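Notes for the Ham talk, 12/8/25
Slides are Soo-ah's, the words are mine. Aim to leave time for questions!

Slide 1. Say hello, thank Hwa-young Kwon for the invitation (and for finding the adapter). Ask who in the room has unloaded a dishwasher this week. Then ask who would trust a machine to do it with the good glasses. Let them laugh, don't rush on.

Slide 2. The short answer to my title, "Can it do the kitchen yet?", is sometimes, slowly, and in a kitchen it knows. I'd like people to leave hopeful, because I am, but I don't want anyone going home and giving away their rubber gloves.

Slide 3. The Ikcombe runs. We gave the controller 404 tries at picking up one thing from a counter and putting it down again somewhere else. It managed over 80 percent, and I was so pleased I rang Impi Harju at supper time. Then we moved the counter a little and it dropped to 48. Pause there. A child of 6 wouldn't notice the counter had moved.

Slide 4. Why crowding is hard. Talk about reaching into your own cupboard, how your hand slides past the jar in front and you never think about it. Leave this one up a while.
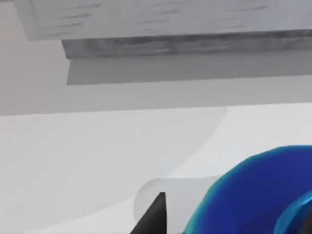 Simulated counter: black gripper finger at the bottom, a pale rounded object behind it, blue object at right.

Ask the room how they'd come at the pale one. Mention how close in tone it is to the white surface. Yoon-hee Ha will want to talk about lighting, so let her, she's good on it.

Slide 5. Shop floors. Tell the Stiswood story (the short version, Vlasta!). Bins in fixed places, same parts all day, and the machine does nicely. Homes move about.

Questions. If someone asks about price, send them to Impi.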